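I've been doing sums again. The kettle has boiled and gone cold twice tonight, there's a spreadsheet open with far too many tabs, and I'm having a lovely time. We're planning the second robot cell for the Madstead shed, and after the year we've had with the first one I have Opinions about what goes in a budget!

A few of you asked after my February post how a small steel shop ends up paying for a robot arm at all. The short version is that we bought ours used, through a dealer in Stevance, and it cost less than the forklift. The longer version is everything that came after the arm, and that's the bit I want to write down while I still remember it.

## The arm is the easy line

Everyone starts with the arm. I certainly did. I spent weeks comparing reach and payload and reading brochures in bed, and then the arm turned up on a pallet and I realised I'd put hardly any thought into what it would stand on, what it would hold, or what would go round it.

So this time the spreadsheet starts from the work and goes backwards. What's the longest length we want it to pick up? How heavy is it, and how far off centre will it be gripped? Channel is a great test piece for this, by the way, because there are so many ways to get hold of it and most of them are wrong.

## Things I left out the first time

Here's my list from cell one, in the order they hurt:

- **Freight and unloading.** $800, and that was with a mate's rate on the crane truck. I'd put down zero. Zero!
- **A protective sleeve.** $441 for the ribbed kind. I winced, I went without, I regretted it, I bought it. Grinding dust gets into everything, and scale is worse.
- **Cable and hose dressing.** Tape, ties, clips, loom, more tape. It's small money each time, but it goes on and on, and I never once wrote it in the book.
- **Spare gripper parts.** Pins and pads mostly. I now think you should price 2 sets with the gripper and treat that as the gripper's real cost.
- **Someone's time.** Mine, mainly. Evenings count even if you enjoy them.

If you're doing your own budget, I'd add a row for each of those before you've chosen a brand of anything.

## Gripper shopping (the fun part)

I've been going back and forth between a second-hand unit and a new one from Berusex. The new one is a beautiful thing and comes with proper drawings, so I could have the mounting bracket cut before it arrives. The used one is a lot cheaper, and I could have it here by the end of the month, but I'd be measuring it with calipers and making the bracket by hand. I've done that before. I quite liked it, too, but it ate most of a long weekend.

At the moment I'm leaning new for the gripper and used for the arm. An arm that's a few years old will usually tell you how it's going if you run it through its full travel and listen. With a worn gripper I find it harder to tell until there's steel in it, and by then you've paid.

The other thing I'm doing differently is spreading the cost. I've worked it out over 5 years, with the sleeve and the pads treated as things that wear out and get bought again. It makes the yearly number look bigger than the one I showed the bank last time, and I feel much better about it.

## Look at your own gear first

My best budgeting tool this month has been a torch and a notebook. I went round cell one and wrote down what was scuffed, what was taped, what I'd reached in and fiddled with lately. You get a shopping list straight off the machine. Down low, looking up past the gripper at a length of channel, I got half a page: sleeve, tape on the cylinder with its end getting ragged, the thin wire looping across the front of the gripper that I'd love to route somewhere tidier – all of it worth a line on the new sheet. 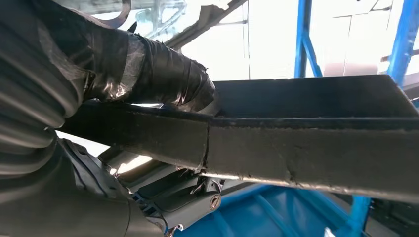 ## Still to price

Fencing, a light curtain, and whatever Nambiar want for a day of commissioning. Their quote is meant to land by four tomorrow afternoon. I also need to ring the sparky about a second supply, and decide if the infeed rack can be shared between the two cells or if I'm kidding myself. If you've run two arms off one rack, please leave me a comment and tell me how far apart you put them.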